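How to mount a preserved moss panel on a plasterboard wall

Quick version first, details after. Find studs, mount the rail, hang the panel, fill the gaps with loose moss. An afternoon if the wall is kind to you. Mine wasn't.

I used the Homura rail kit and a Plisisov pillow moss panel, the one on a birch backing. Any preserved panel goes up more or less the same way, so don't worry if yours is from somewhere else. Living walls are a different job, with pumps and liners and all that. Not covered here.

What you need

Panel, rail and screws
Stud finder
Level, the longest one you have
Drill, small pilot bit
Pencil, masking tape
Cotton gloves
Contact glue or a hot glue gun
A bag of loose moss in a matching color
Old sheet for the floor

Pick the wall

No direct sun. Preserved moss fades, and a south window will do it faster than you'd think. Keep it away from radiators and stoves too, it goes crisp and starts to drop bits. Bathrooms are okay if there's a fan and nobody's shower is hitting it. Over about 70 percent humidity for days on end the color can bleed, so cheap hygrometer on the wall for a week if you're unsure.

Also look where hands go. Hallway at elbow height is a bad spot. People can't help touching the stuff.

Let the panel rest

Open the box, lay it flat, face up, leave it overnight in the room where it will hang. It comes squashed. Don't brush it, don't mist it, don't pull at the flat parts. Most of it comes back up by itself.

Check the back while you're there. The two hooks should be level with each other. If one is off, fix it now, not when you're on the ladder.

Mark the wall

Run the stud finder along at the height of the rail, twice, and tape every stud. Then pencil a level line. Measure from the ceiling AND from the floor, old houses lie. Mine was out by 8 mm from one end to the other, so I went with the level and ignored the ceiling. Looks fine.

Center of the panel at eye level is the usual advice. Above a sofa, go lower, a hand's width over the back cushions is plenty.

Put up the rail

Pilot holes first. Screws into studs wherever you can, at least two. If you only hit one stud, use proper plasterboard anchors for the rest and check the weight on the packet. A panel 35 inches wide isn't that heavy, but the birch backing adds up and moss doesn't bounce.

Tighten the middle screw, check the level, then do the ends. Check again. Pull down on the rail with both hands, hard. If it moves at all, stop and find out why.

Hang it

Gloves on. Two people if you can get them. Hold the panel by the edges of the backing - never by the moss - lift it an inch above the rail and lower it slowly till both hooks drop in. You should feel it seat. Slide left or right to center.

If you're joining two panels, hang both before you glue anything. There will be a gap. That's normal and it's what the loose moss is for.
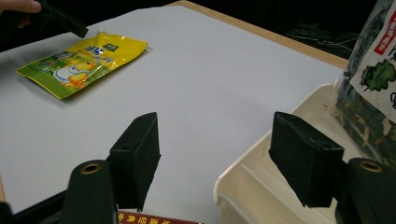

One reader, Tiedemann, wrote in to say that hot glue let go on a seam after one winter near a heating vent, and that contact glue has held on the same spot ever since. Fair point. I still use hot glue for tiny pieces, contact glue for anything bigger than a thumb.

Fill the seams

Tear the loose moss, don't cut it. Cut edges show. Work from the top down, small dab of glue on the backing, press a piece in, count to ten, move on. Stand back every few minutes. It's easy to overfill and end up with a ridge.

Vary the size of the pieces. A row of lumps all the same looks like a caterpillar.

Aftercare

No water. No feed. No light needed either. Dust it with a hairdryer on cold, lowest setting, held well back, a couple times a year. Vacuum is a no.

If it feels brittle the air is too dry. Run a humidifier in the room for a few days and it softens again. Dont spray it.

Costs

Panel, rail and moss came to nearly $200 for me. The offcuts bag from Pandville was the cheap part and I've still got half of it. Keep the leftovers in a box with the lid on, somewhere dark, you will want them for repairs.

Common problems

Panel tips forward at the top: hooks not fully seated, lift and try agian.
Green dust on the floor: normal for the first week or two.
White fuzz: could be salt from the preserving fluid, could be mold. Smell it. Musty means mold, take it down and dry the room out.
Bald patch: loose moss, contact glue, five minutes.

Renters: fill the screw holes when you leave and keep a little of the wall paint.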